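Chapter 15
Expansion Content and the Base Game

A commercial game is seldom finished on the day it ships. Most of the code that players meet in later years arrives as add-on content, and this content must run on a base that was frozen before the add-on was planned. This chapter deals with the load order of such content and with the conflicts that follow from a poor one.

Section 2 uses the life simulation Drellell, published by Gerbridge, as its running case. The game loads its object tables in a fixed sequence – base first, then each add-on by release number. When two add-ons define the same object, the later entry replaces the earlier one. Saved games store only the object number, so a save made before the April update may open with a different object in the same place.

Section 3 turns to room files. The Brestatach format keeps geometry and surface textures apart, and a wall pattern can be changed without rebuilding the room. Lighting data is stored with the geometry and must be computed again if a wall is moved.

Readers should have completed the exercises in Chapter 2 before going on. The term "override" is used throughout in the sense given there.
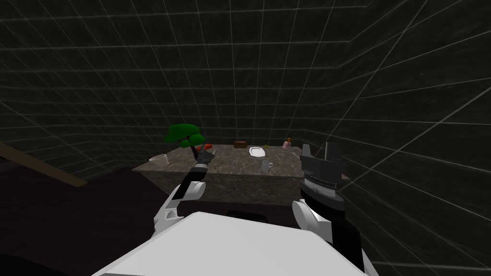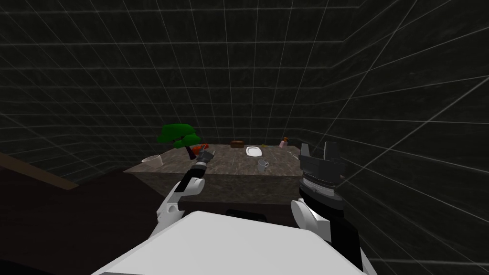

Figure 15.1 Rendered room with grid-lined walls and a stone-textured table, two views.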